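My Final Project Report: Four Handmade Books
Craft and Materials elective, spring term

So, I should start by saying I had never bound a book before this class. I'd made plenty of cards, and I had a short scrapbooking phase in middle school (my mom still has the results), but a real book with sewn pages and a spine was new. My proposal said I would make four blank books, each with a different binding, and write up how they went. Ms. Dekker signed off on it with a note that said "four is a lot, Cadi" and she was right.

What I wanted to find out

Mostly I wanted to know which binding a beginner can do well enough to give away as a present. I also wanted to know if cheap paper really matters as much as people online say it does. The four books were a pamphlet stitch, a Japanese stab binding, a Coptic binding, and a case-bound book with hard covers and cloth.

Materials

I bought most of my paper at Gittins, the art store near the bus station. They sell a cream drawing paper called Polatach by the sheet, and I got 32 sheets because that divided up nicely on my plan. For practice I used plain copy paper from home. Thread was waxed linen, and the glue was the Jident white glue the classroom already had. I borrowed a bone folder and an awl from Kamran Lashari, who took the class last year and made a photo album I am still jealous of.

My total came to 32 dollars, not counting the cloth, which was from an old pillowcase.

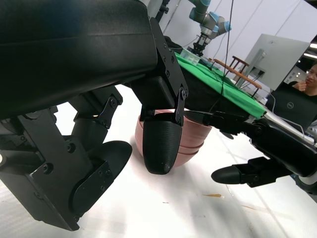 Book one: pamphlet stitch

This was the easy one, and I loved it! You fold your sheets, nest them inside each other, poke three holes along the fold and sew through them with one piece of thread. I made it in one evening, including the part where I sewed it inside out and had to start over. The knot is supposed to end up on the inside and mine was on the cover.

The only real trouble was something called creep. When you nest folded sheets, the inner ones stick out past the outer ones, so the front edge isn't flat. I trimmed it with a craft knife and a metal ruler, and the first cut was wobbly. Prys Yorath, who sits next to me, told me to make lots of light passes and stop trying to get through the whole thing in one go. The second cut looked much better.

Book two: Japanese stab binding

I picked this because it looks fancy on the outside. The sewing pattern goes along the spine edge and everyone can see it, so I used red thread on a gray cover. It's a really satisfying pattern once you get the rhythm – down through, around the spine, back down, on to the next hole.

Things I would change: I put my holes too close to the edge, and one of them tore while I was pulling the thread tight. Also, a stab-bound book doesn't open flat. I knew that from reading about it but I didn't really get it until I tried to write in mine and it kept closing on my hand. It would be fine for drawings or a small collection of poems. For a notebook, no.

Book three: Coptic binding

Okay, this one nearly finished me. A Coptic book is made of little bundles of pages called signatures, and you link each bundle to the one before with a chain stitch. I cut 90 inches of thread to start with, which sounds like plenty, and then I spent the first half hour getting it out of knots. I ended up working with shorter lengths and joining new thread on inside the fold, where it doesn't show.

My first try had really loose stitches and the whole book leaned to one side. I undid it all at 4 in the afternoon and sewed it again after dinner. Mared Voyle showed me that you pull along the direction of the spine when you tighten, never straight up out of the fold, because that rips the paper. Sure enough, the first version had two little rips exactly where she said they'd be.

The second version is my favorite thing I made all term. It opens completely flat and the chain down the spine looks like a braid.
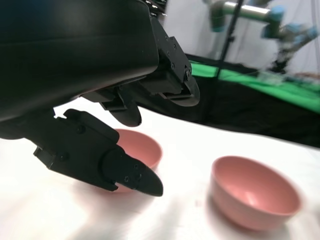 I kept that one out on my desk for a week just so I could open and close it. I also did my paper test with this binding, making a small version out of the copy paper, and the difference was bigger than I expected. The copy paper went soft at the holes and the stitches started to cut into the folds. The cream paper held up and took a much crisper crease. So yes, I now agree with the people online.

Book four: case binding

This is the kind of book you'd find on a shelf, with boards and cloth and endpapers. The sewing was simple after the Coptic one. The gluing was not. I brushed on too much, the pillowcase fabric soaked it up, and there are shiny patches on the front cover where it came through. Kamran says you back the fabric with thin paper first – I wish I'd asked him before!

I pressed the book overnight under a 600-page atlas and two dictionaries. The back board came out pretty flat. The front one still curls a bit at the corner.

Showing the books

We set everything out at the Sostham end-of-term craft table in April, and people were allowed to pick things up. The stab binding got picked up first almost every time, I think because of the red thread. One lady asked if I'd sell her the Coptic book and I said no way, but I offered to show her the stitch and we did a few rows together on scrap paper.

What I learned

For a beginner making a present, I'd go with the pamphlet stitch and spend the money on a really nice cover paper. If you have a free weekend and some patience, try the Coptic. I'd leave case binding until you've practiced gluing on something you don't care about.

I have a few sheets of the cream paper left over and I'm planning a small Coptic sketchbook for my sister, with the same red thread and gray covers.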